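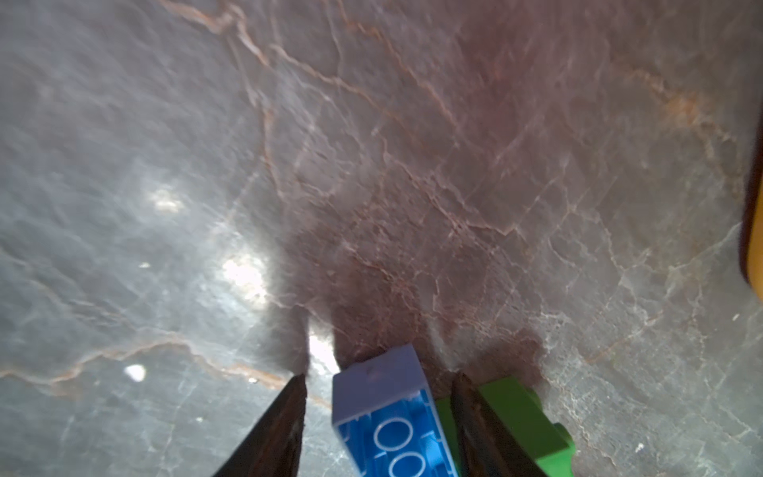 Sorthorpe Local History Society — Buildings and Monuments Group

The group has now completed its survey of the floors and memorials in the former Luvano assembly rooms at Sorthorpe. The work began in March and covered the entrance hall, the stair and both public rooms. In total, 122 stones were measured and entered in the register, of which 69 carry an inscription that can still be read in full.

Polished stone presents its own difficulties. Veining may be mistaken for a crack, and members were asked to check any doubtful line with a fingertip before recording it as damage. Several entries in the older register have been corrected as a result.

I should add a personal note on the question of cleaning. Vinegar and household descalers must not be used on marble in any circumstances. Plain water and a soft cloth are enough — and the cloth should be changed often.

The register may be consulted at the Camitholm reading room under shelf number 566. Corrections from readers are welcome and should quote the entry concerned.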